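Rascombe Ropeworks opens its doors twice a year, and I'd missed it so many times that my wife had stopped believing it existed. It does. It sits behind a tyre place, up a lane the satnav describes as a river.

Entry was 5 pounds, which bought a paper wristband, a biscuit and Gladys Correa, who led our party with the air of a woman who has heard every joke about money for old rope and will wait politely until yours is over. I didn't make one. The man in the cagoule made three.

The walk itself is the thing to see: 185 metres of shed, dead straight, with a floor worn into a groove down the middle. Yarns go on at the top end, and a carriage creeps along while the strands take up their twist. It takes longer than you'd think and is louder than you'd like. Gladys explained the difference between a lay and a pitch, and I nodded at both.

After that came the finishing room, where cotton is handled separately from the hemp. Visitors are invited to feel the samples and guess the use. I said curtains. The answer was bell ropes.
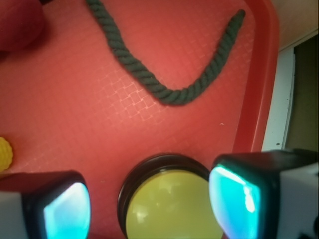
Nilton Yupanqui thought cotton was wasted on bells and ought to go to horses, being kinder on the hands than anything synthetic when a pony decides to leave. He had driven 100 miles to say so, and Gladys let him finish. They then disagreed about splicing for the length of a tea break.

Tea was in the old hatchelling loft, up a stair made for smaller people. There is a display on the Rondora, a ship that took 200 coils from the works and sank anyway, through no fault of the rope. The label is very firm on this point.

The shop sells dog leads, doorstops and a key ring I now own. Parking is dreadful. The next open day is in February, and the shed isn't heated, so wear a second jumper and leave the cagoule man at home.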